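Why Do Cupboards Have Doors, Shelves and Funny Little Hinges?

Have you ever opened a cupboard and really looked at it? Not to find the biscuits or your other shoe, just to look? Most of us never do, which is a bit of a shame, because a cupboard is a clever thing, and somebody had to think hard about every bit of it — even the bits tucked around the back where you only see them if you are lying on the floor.

So let's open one up together and have a good poke around. Yours at home will do nicely. Ask a grown-up first if it's the one with the cleaning things in it, and pick a different one if they say no.

A box with a front that moves

If you took away the doors, a cupboard would be a box lying there with its mouth open. It has a top, a bottom, two sides and usually a back. The top often has a second job. In a kitchen or a classroom the top is the bench, where you roll out dough or glue things or leave your hat. The bottom panel usually sits a little way up from the floor, so that when somebody mops, the water doesn't soak straight into the wood. Wood drinks up water, you see, and when it does it swells and goes out of shape, and then the doors won't shut properly and everybody gets grumpy.

What holds up the shelf?

Inside most cupboards there is a shelf. Some shelves are fixed in place for good, and some sit on little pegs so you can lift them out and move them up or down. If you find a row of small holes running up the inside wall of your cupboard, that's what they are for! Put the pegs in higher holes and you have room for tall bottles underneath. Put them lower and you can stack more on top.

A shelf has to be stiff. Try this with a ruler: lay it across two books and press gently in the middle. Now push the books closer together and press again. Feel the difference? A short shelf bends less than a long one, and that is why a very wide cupboard often has an extra wall in the middle to give the shelf a bit of help.

The secret life of a hinge

Now for my favourite part. A hinge is the piece that lets a door swing without falling off. The simplest kind is made of 2 flat leaves of metal joined by a pin, like a book with a very strong spine. One leaf is screwed to the door and the other to the cupboard, and the pin in the middle lets them turn.

Doors usually have one hinge up high and another down low. With just a single hinge in the middle, the door would wobble and droop like a tired flag. Tall, heavy doors may need more. Try opening your cupboard door by pushing right beside the hinge, and then by pulling at the far edge. The far edge is much easier, isn't it? Your hand travels further but doesn't have to work so hard, and that is exactly why the handle goes over there.

Two doors or one?

A wide cupboard could have one enormous door, but think how much room it would need to swing. You'd be backing across the kitchen every time you wanted a saucepan. With a pair of doors, each one is half as wide and takes up a smaller piece of floor when it opens. You can also open just one side if your other arm is full of plates.
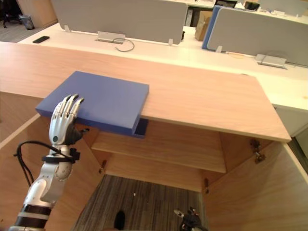 A wooden cupboard with both doors open. Look for the shelf inside and the metal hinges, then see how far the blue box on top pokes out over the edge.

Will it tip?

Anything that sits partly over an edge is a lovely chance to think about balance. A box stays put on its own as long as enough of its weight is above the bench. Slide it out too far and down it goes. You can test this with an empty cereal box and a soft rug. Push it out slowly, a finger's width at a time, and guess when it will fall before you find out. Then put something heavy in one end and try again. Does it fall sooner, or later? Does it matter which end hangs over?

Words to know

Hinge: a joint that lets a door swing.
Panel: a flat piece of wood that makes a side, a top or a bottom.
Overhang: the part of something that sticks out past the edge underneath it.

Something to try

Draw your favourite cupboard with its doors open, and colour in every hinge you can find.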